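4.3 Recording a tabletop pick sequence with the hand-held gripper

This section covers the capture of demonstration episodes for the Skinport contact model. It assumes that the wrist camera has been calibrated (section 3) and that the Wekora recorder is paired with the host computer. Sections 4.1 and 4.2 cover the cube and peg fixtures. The procedure below is for mixed household items in an open container, which is the task used for the clutter results in section 7.

An episode is one approach, one grasp, one lift and one release. Do not combine grasps in a single episode. The segmentation script splits on jaw aperture, and a second closure will be read as a regrasp of the first item.

Preparing the work surface

1. Select a table that leaves the operator free to move along one full side. The reach envelope should not require the operator to lean.

2. Lay the surface cover flat and smooth out any folds. A patterned cover is preferred. Plain white or glossy surfaces give the visual odometry too few features to track, and drift increases during the slow part of the approach.

3. Place the container toward the far side of the table, with its opening facing up. Leave clear space in front of it for the release.

4. Fill the container with items of mixed stiffness. Include wrapped goods, round items and fabric. Do not sort them by type.

5. Leave the background as it is. Background variation between sites is part of the method, and the Wunderlich split in section 7 depends on it.

NOTE: Fabric and film-wrapped items produce most of the label disagreements. Record these at the start of a session, before the operator tires.

Starting a session

6. Hold the gripper above the near edge of the table with the jaws fully open. Both finger pads must be visible in the preview, along with the container.

7. Check the pads in the preview. They should sit level with each other on the left and right sides. If one pad is higher, loosen the mount bracket, reseat it and repeat the calibration check in 3.6.

8. Hold still until the recorder reports a stable pose. The start pose is written to the session header and is used to align all later episodes.
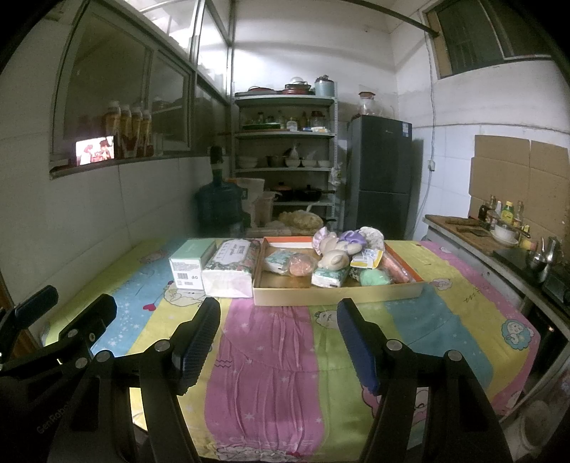
Figure 4-3. Start pose, jaws open, with the item box toward the far edge of the table.

9. Press the trigger halfway to arm the recorder. The aperture reading should stay at its open value. A changing reading at this point means that the trigger spring is not returning fully.

10. Move toward the chosen item at a steady speed. Keep the pads in view for the whole approach.

11. Close the jaws on the item, pause, and lift it clear of the container rim.

12. Lower the item onto the open part of the table and release it. Return to the start pose - the recorder closes the episode when the pose matches.

CAUTION: Do not use the jaws to push or rake items across the table. Side loads wear the ribs of the pads unevenly, and worn ribs change the slip signal.

CAUTION: Keep the gripper away from open water, stoves and knives when recording in a kitchen. The linkage is not sealed.

Checking the recording

Run the Jania checker on each session before leaving the site. It compares pose, aperture and video timestamps and marks an episode as rejected if any stream is missing. Rejected episodes should stay in the session folder. The loader skips them, and the rejection rate is reported with the results.

The reference set for this task contains 264 sessions, with a cap of 1,000 episodes for any one site. Each session was labeled by 2 annotators working separately. Where they disagree on the moment of first contact, the loader keeps both labels and the training script samples between them. Averaging the labels was tried in an earlier release and made the predicted contact late on soft items.

If the checker reports pose loss near the container, look at the last clear video before the loss. The usual causes are a pad covering too much of the view or a hand passing in front of the lens. Repeat the episode with a higher approach. If the loss occurs at the start pose, go back to step 2.

Continue to section 4.4 for export settings.

Skinport Set-up Guide, August revision | Contact: Wekora support desk | © Wekora | Back to top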